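Wrist camera exposure and grasp check on cloth
Perception and Planning > Deformables
5 replies

kliapis
Posted in June, 9:40 pm
Hello all. I write the grasp check for our cloth picking and I have a problem with the colour threshold. The node takes the wrist image, makes a mask of the cloth and decides "held" or "not held" from the mask between the fingers. On dark cloth it is fine. On pale green cloth with a bright background, the score jumps up and down during the lift.

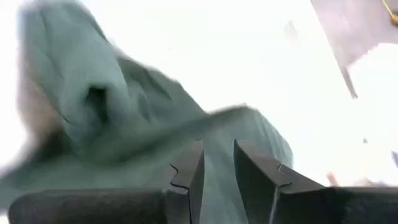
Wrist view during a lift, green cloth between the fingers. Flap in the middle is motion blur.

My log has 2,851 lifts and the check disagrees with my hand labels in 77 of them. I would like to fix this in software. Should I lock the exposure, or train a small segmentation model?

Ayanda_M
Lock the exposure first. Your background is blown out to white, so auto exposure is probably hunting each time the cloth moves. No model will save you from that.

ifor.rowlands
I don't agree. Fixed exposure only moves the trouble to the next cloth. I would stop using colour for this and read the finger width after closing. Camera for choosing the grasp, encoder for checking it.

kliapis
Ifor, I tried the width. One layer of thin cloth gives me almost the same number as closed fingers, so I cannot trust it alone.

heledd_b
Then use both, and don't score while the arm is moving. We pause 700 ms at the top of the lift in the Ikden planner and take the median of 17 frames. It costs cycle time but the blur is gone.

Ayanda_M
700 ms is a lot if he does thousands of lifts. I'd still try a short fixed shutter before adding any pause.

kliapis
Thank you both. I will run the fixed shutter tonight on the same cloth, then the pause, and post the two logs in this thread.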